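Clatero Fold: frequently asked questions
Last updated Thursday, November 14, 2019

What is Clatero?
Software that looks at a garment, decides where the corners and cuffs are, and plans where to grasp next. It comes from the Nonham office. The motion controller underneath is Fidard, which has its own FAQ and its own opinions.

Does it fold shirts?
Yes. It folds them the way a teenager does, but it does fold them.

Why is the planner so slow on jumpers?
Knitwear stretches, so the planner checks up to 4,000 candidate grasps before it commits to one. You can lower the limit in the settings file. It will then be quick and wrong, and some users prefer that.

What does error 59 mean?
The perception module has found more sleeves than the garment model allows. Usually a second item is lying underneath. Sometimes it is the duvet. Clear the area and run the detection step again.

Can I change the grasp order?
You can. The default is cuffs first, then hem, then collar. The Delić planner, which we added in May, lets you write your own order in a plain text file. It does not check whether your order makes sense — we felt that was between you and the jumper.

Do I need two arms?
No. Single-arm mode works with every garment type except fitted sheets, which do not work in any mode.

Does patterned bedding confuse the segmentation?
Less than it did. Version 1 treated every printed flower as a possible button. Version 2 looks at texture as well as colour, so a chunky cable knit on a floral sheet is now a fair test and no longer a cruel one. 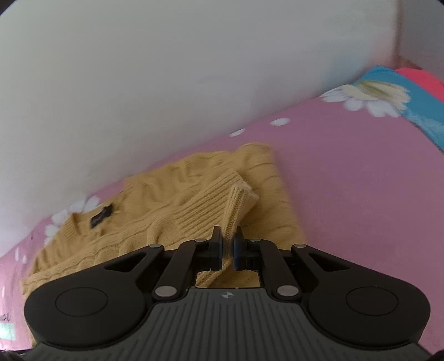 Cuff grasp on a mustard cable-knit jumper, floral sheet.

Which part of a sleeve should the grasp point sit on?
The ribbed cuff, if there is one. Ribbing has a clear direction, and the pose estimate is steadier there than halfway up the arm.

Can I send you my failed runs?
Please do. Attach the log and the settings file. Logs without settings go in a folder we open when it rains.

Will there be a sock module?
We have had two meetings about it. Pairing is still an open problem.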